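Cuaderno del taller textil Jividura
9 de enero de 2018

Entrada de Jacinto Carrillo

Volvemos de las fiestas y la ropa sigue aquí. Tenía la esperanza, muy pequeña, de que alguien se la hubiera llevado.

Toca terminar el inventario de telas de cama y paños finos antes de que empiece el curso de acabados. Montserrat Meléndez quiere que cada pieza tenga su ficha: tejido, estado, medidas y un dibujo del estampado si lo lleva. Lo del dibujo lo propuso ella, que dibuja bien. Los demás hacemos lo que podemos y luego ella pregunta si aquello es una hoja o un pez.

Van 89 fichas. De ellas, 20 habría que repetirlas, casi todas mías, por haber medido las piezas dobladas en dos y haberme olvidado de multiplicar. Las he marcado con una cruz a lápiz en la esquina. Emiliano, si las encuentras antes que yo, no hace falta que se lo cuentes a Rūta.

Mantas. La azul celeste con volutas blancas ha dado guerra toda la mañana. En la ficha vieja decía «azul con flores», que es como describir una catedral diciendo «con puertas». Son hojas de acanto, rizadas, de las barrocas, y hay alguna flor menuda por en medio, pero la flor es lo de menos. He puesto «acanto blanco sobre fondo celeste» y Montserrat lo ha dado por bueno sin levantar la vista, que en su idioma es una ovación.

Colgada se ve mejor que extendida en la mesa. En la mesa el dibujo se pierde y uno acaba midiendo arrugas. Colgada cae con algún pliegue ancho y el bajo hace curva, así que el largo lo tomo por el centro y por los dos cantos, y apunto los tres números. Si no coinciden, apunto también mi opinión, pero en el margen.

Paños. El amarillo fino lo hemos puesto encima de la manta por una cuestión de contraste: Ayodele Onyeka sostiene que sobre blanco todos los amarillos parecen el mismo, y sobre celeste confiesan. Tiene razón. También tiene razón en que es un tejido que se arruga con mirarlo. Lo planché a las diez y a las diez y cuarto parecía que había dormido en él.
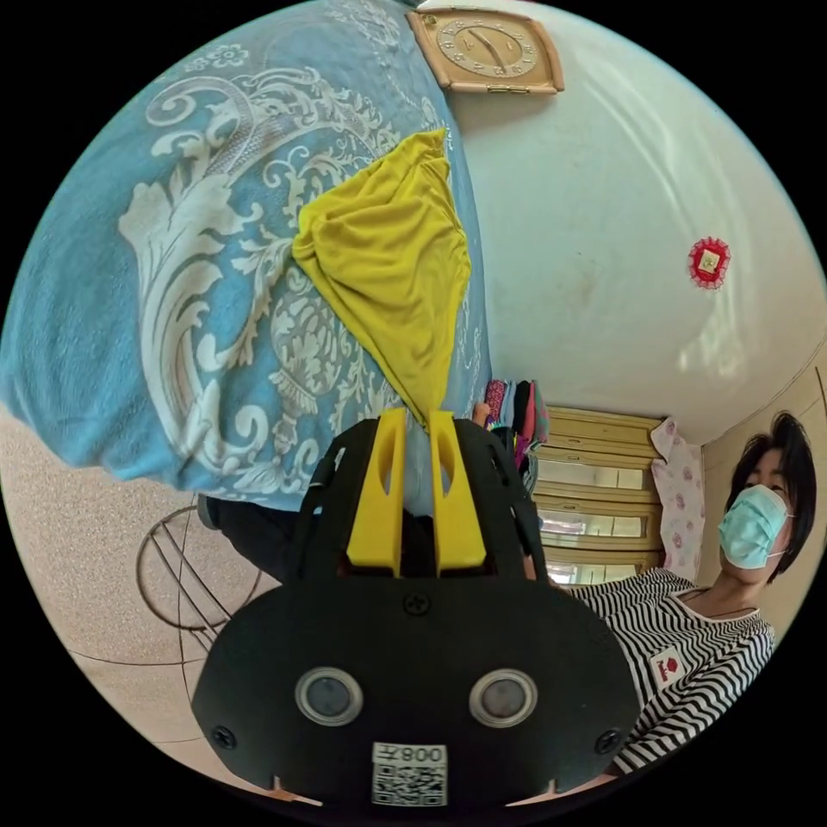 Cuaderno n.º 4, pág. 20

Sigo después de comer.

Propuesta para doblar los paños finos, a ver si nos ponemos de acuerdo de una vez. Se coge por una punta y se deja caer, que la tela busque sola el hilo. Luego la punta contraria, se juntan, y sólo entonces se lleva a la mesa. Pinzarlo por el medio y tirar, como hago yo cuando tengo prisa, deja un cucurucho muy vistoso que luego hay que planchar otra vez. Rūta Liepiņa lo hace en 2 movimientos y dice que es cosa de muñeca. Le pedí que lo repitiera despacio y despacio no le sale. Queda pendiente de explicación.

El reloj de la pared, el cuadrado de marco rosado, lo consulto demasiado. Los números son pequeños y marrones y desde la mesa de corte hay que adivinarlos, lo cual le da a la jornada cierto misterio. Ayodele pide uno más grande. Yo pido que la hora de salida llegue antes, y calculo que las dos peticiones tienen la misma probabilidad.

El adorno rojo redondo, el del cuadradito dorado y rojo en el centro, se queda. Emiliano Ocampo preguntó si era de Navidad y si había que guardarlo con lo demás. No hay acuerdo. De momento es lo único de esa pared que no necesita ficha, y por eso le tengo cariño.

Detergente. Se ha acabado el Clendix y queda media garrafa de Troleo. El Troleo va bien para el algodón, pero a los paños finos los deja tiesos como una carta del banco. Probé con la mitad de dosis y un aclarado más en un retal amarillo: mejor al tacto, el color igual a simple vista. No lo doy por cerrado hasta repetirlo con otro retal y con agua menos fría, que hoy el grifo venía con ganas de hacer daño.

Cajas. Las de Pacheco han llegado por fin, más bajas de lo que pedimos. Una manta doblada en cuatro entra si uno se sienta encima de la tapa. Doblada en tres y enrollada entra sin sentarse, pero entonces el estampado queda hacia dentro y no se sabe cuál es sin abrirla. Pegar la etiqueta en el lado corto, por favor. El lado largo va contra la pared y ya hemos jugado a eso en diciembre.

Pendiente para lo que queda de enero:
Repetir las fichas con cruz (yo, sin testigos).
Pedir Clendix.
Segunda prueba con Troleo, media dosis.
Dibujo del acanto: Montserrat. Yo hice uno y parece una lechuga.
Preguntar a Pacheco si cambian las cajas o si las tapas se pueden comprar más altas.

Añadido de Montserrat, a boli: la lechuga se queda en la ficha. Está bastante conseguida.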